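Ulloton: frequently asked questions

Who are Ulloton?

Ulloton are a four-piece pop group who sing in English and, on a few early songs, in Ayele's first language. They started out as a covers band playing weddings and club nights, and began writing their own material after their second summer together.

When did Ayele join?

Ayele joined in October, after the first single was recorded but before it came out. The voice on the single is the previous singer's. Ayele sings on everything since, including the re-recorded version on the album.
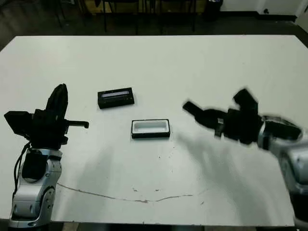 What is the album called?

The album is called Drirkinik and has 11 songs. The first pressing was 3,000 copies on vinyl, all sold. A second pressing is in the shops now, with the same songs in the same order. The sleeve is plain, two small black rectangles on a big white surface, much like the pair on the white tabletop here, and the lyrics are on the inner sleeve. The CD comes in a cardboard wallet without lyrics.

Is Prornuvau a record label?

Yes. Prornuvau is the group's own label. It has released one album and two singles, and it also handles mail orders. It does not accept demos from other artists.

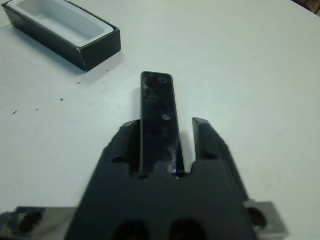

Black bar held upright in a gripper

How long is the live show?

The set runs 100 minutes with no interval. Support acts play for 35 minutes. Set times are posted at the venue door on the night.

Can I bring children?

That depends on the venue's licence. All-ages shows are marked on the tour page. Anyone under 16 needs to come with an adult.

Can I get a refund on a ticket?

Tickets can be returned up to 48 hours before the doors open. After that you can transfer yours to another name at no charge.

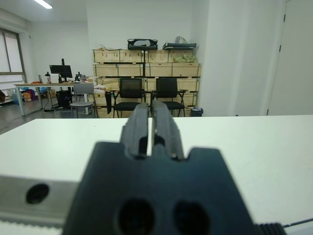

Gripper with its two fingers slightly open

Does Ayele have a solo record?

No. A solo song was played once on radio but hasn't been released.

Where can I find the chords?

The songbook covers the whole album except the last track. It is sold at shows and by mail order.

Page last updated 28 Feb 2019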